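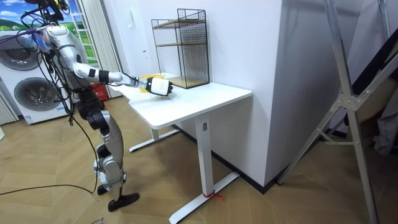
Unai Echevarría wrote in to ask why the August notes listed the Hollville paperback of Kleinschmidt at 907 pages when his own copy stops well short of that, and whether the missing portion is the letters section he has seen mentioned elsewhere.

It is. Two texts of the novel are in print. The first follows the original hardcover and ends with the flood at Vikine. The second restores 36 letters between the surveyor and his brother, which the author cut before publication and which were kept with her papers. Hollville set the restored text in larger type, and the type size accounts for most of the difference in length. The letters themselves fill 119 pages.

Placement matters for anyone reading along with the group. In the restored text the letters are not gathered at the back. They fall between chapters, starting after chapter four, and chapter numbers are unchanged. Page references in the reading schedule are to the restored text. Readers with the shorter one should go by chapter number and ignore the page column.

The plot is the same in both. The brother's death is reported earlier in the restored text, in the ninth letter, so the long dinner chapter reads differently: the surveyor already knows, and his silence at the table is deliberate. In the shorter text he learns of it only on the ferry.

The map of the valley is missing from the e-book of either version. The place name Notel is spelled with one l throughout the restored text and with two in the shorter one, a printer's error that was never fixed.

The library desk has 50 copies of the schedule, with both sets of chapter headings. The next session covers chapters five through eight and starts at 7 p.m.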